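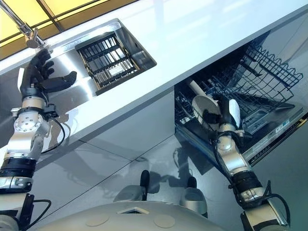
The first thing Bláthnaid Cronin does when you come into her place in Foltville is ask whether you've eaten, and the second is put on a record, and I don't believe she thinks of the two as separate. She had a pot of soup going and the test pressing of her new album on the turntable, and for the first ten minutes we talked only about leeks.

The album is called Dristel, after the road she grew up on, and it is her fourth. If you've followed her from the beginning (and there are more of us than there used to be) you'll know that the first three were made alone with a guitar and whatever microphone somebody would lend her. The new one has drums on it. It has a pump organ, two clarinets, and on the long closing track a choir of neighbors who were told to sing as if they were calling a dog in for supper. I laughed out loud when I heard it, and then I played it again and found I had a lump in my throat.

"I was tired of being quiet," she told me. "People would come up after a show and say how soothing it was, and I'd go home and kick the laundry basket."

The change began with Ratih Hutapea, who played bass in a string of loud bands before she took up producing. The two met at a festival in Becerra where they had been booked on the same small stage, and a thunderstorm pinned them under the same tarp for most of an afternoon. Hutapea had a notebook with her and Cronin had half a song. By the time the rain let up they had a whole one, and it opens the record pretty much as they wrote it, right down to the verse about wet socks.

They recorded in the old Furnico building, a furniture showroom that still has its price rail along one wall. Hutapea loves a big room. She set the drums at the far end, had Cronin sing with her back to them, and wouldn't let anyone wear headphones. You can hear the trouble this caused on "Ladder Song," where the band gets half a beat ahead of the singer and she simply lets them go, strolling along behind until they come around to meet her. A tidier producer would have fixed it. I'm so glad it was left alone!

I had my doubts about a couple of the louder numbers, I'll admit. "Copper Year" goes on for a verse longer than it needs to, and the clarinets on "Aunt May's Car" are doing an awful lot of work. But then comes "Sixty-Six," a plain little waltz about her father's last birthday, and I forgive everything on either side of it. She sings it nearly without vibrato, close up, and the organ wheezes under her like someone dozing in the next chair.

The label is pressing 1000 copies on vinyl, which is 600 more than the last one got, and 200 of those come with a booklet of lyrics in Cronin's own handwriting. She showed me the proofs. Her spelling is terrible and she has refused to let anyone correct it.

As for playing these songs in front of people, that will have to wait, as it will for every musician I know this April. The choir has been practicing over the telephone, two or three at a time, with mixed results. Cronin has been writing in the mornings and walking in the afternoons, and she says there are already four new songs, one of them so loud that she has only been able to sing it in the car.

We listened to side two while the soup cooled. She hummed the clarinet part over the choir, got up to turn the record over, and asked if I wanted bread.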